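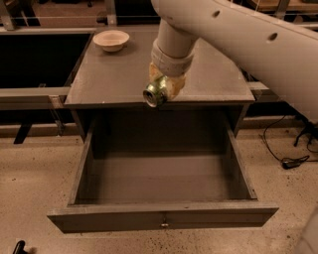 Made it to the Clevow open day in the end, two hours late, traffic on the bridge again. Clevow build gearboxes for club racers, mostly Formula cars and a few hill climb things, and once a year they let the public in. Misaki Arai was on the door handing out ear plugs. Straight past the coffee, straight to the dyno room. Then a left turn and the noise starts. Loud! Around 600 people through by lunch, said Junpei Sakai, who looked like he'd talked to all of them.

Best bit was the 2016 Brultlow chassis on stands, floor off, so you could get right under and see how the rear end bolts to the casing. Still has gravel in the sidepod from its last outing. Wycliffe Shirima drove it that season and did a Q&A, 40 chairs, I stood. Good on tire warm-up, cagey about next year's seat. Somebody asked about the Metau deal and he just drank his water.

Missed the pit stop contest completly. Foley won it, I think, or the Foley juniors, the PA was hopeless.

Parking $10, cash only. Burgers gone by 1. Bring a hat, theres no shade in the paddock. They're doing it again in June – more dyno runs, and Mio Ikeda is bringing the hill climb car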